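Gitau Kombo
28/04/2021

Thread on a question I get a lot: can a machine do the laundry yet? I mean the part after the dryer, where somebody has to sort it and fold it. I fixed commercial washers for years and now I write about shop equipment, so I have opinions, but I'll try to stick to what I know.

Washing and drying are done. You put clothes in, you push a button, you come back. The machine never has to know what a sock is. It moves water, heat and a drum. That problem was solved a long time ago and the newer models only do it with less water.

Sorting is where it gets hard. A person reaches into a mixed pile and pulls out a shirt without thinking. For a machine, the first question is where one piece ends and the next one starts. Prints make it worse. A seam, a fold and a border between two different items can all look like the same line.

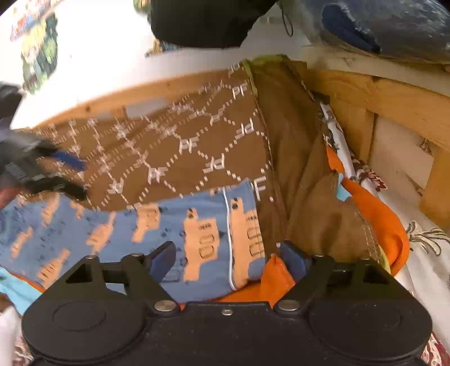 Mixed fabrics, several of them printed. Pick one piece and find its edges.

Most of the industrial answers get around this by not having a pile. A linen plant feeds flat sheets of a known size into an ironer and folder. I visited the Prurcombe plant in January. Their line put through 3811 flat pieces on the shift I watched, all sheets and pillowcases. People still pulled the sheets apart and clipped the corners on. The folding part ran itself.

Then I asked the shift lead, Ilham Gaber, what happens with uniforms and kids' stuff from the hospital contract. She pointed at a table with people standing at it. They looked at a folding machine for those pieces and passed. It wanted every garment handed to it the right way up, and by then her crew would be half finished folding it.

Home machines have the same trouble. The Livisum folder is a cabinet you clip shirts onto one at a time. I borrowed one. It does a decent adult T-shirt. It won't take socks, anything with a hood, or small children's sizes. I timed myself against it on a basket of shirts and I won, and I'm slow.

Price on that one was $3169 when I had it. You can buy a lot of wash-and-fold service for that.

Now the research side. The usual approach is two grippers working together, because cloth needs to be held in more than one spot or it just hangs there in a lump. Take pants. Get hold of the waistband, get hold of a second point, pull until the shape shows, then lay it down. A person does that in one motion.

Knowing where to grab is most of the job. Waistbands help, being thick and usually a bit stiffer. Legs are a pain. They cross over each other and hide.

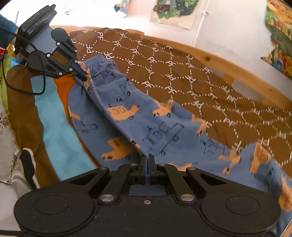 So could I buy something today that takes a full basket and gives me back folded clothes?
There isn't one I'd spend money on. Everything I've tried needs a person to hand it each piece, and that's most of the work.

Somebody brought up the Vernora demo video, so I'll cover that. It's good work. It's also one towel, on a bare table, and the clip is sped up. Look for the speed note in the corner of any of these videos before you get excited. A towel is also the easy case. Four corners, no sleeves, no inside out.

Inside out deserves its own post. I'd guess a third of what comes out of my dryer is inside out. Fixing that means reaching in a sleeve or a leg, grabbing the far end and pulling it through. I haven't seen a machine I could buy do it at all.

On the shop floor I'd look at it differently. If your work is flat and all one size, get quotes now. Mollel makes a small towel folder that a gym or a salon can justify. A gym owner I know logged 1307 towels through hers before the first jam, and the jam was a washcloth that got in with the rest.

If your work is mixed, spend the money on tables at the right height and better carts. Boring answer, but you'll see it in the hours.

What would change my mind: a machine that can start with a basket dumped out by somebody who doesn't care, handle a fitted sheet, and go for a couple of hours without help. It can be slow. I don't mind if it runs all night as long as it's quiet.

I've got 2 more folders to test this year, both small shop models. I'll add the times to this thread when I have them. If you run one at work, tell me what it jams on.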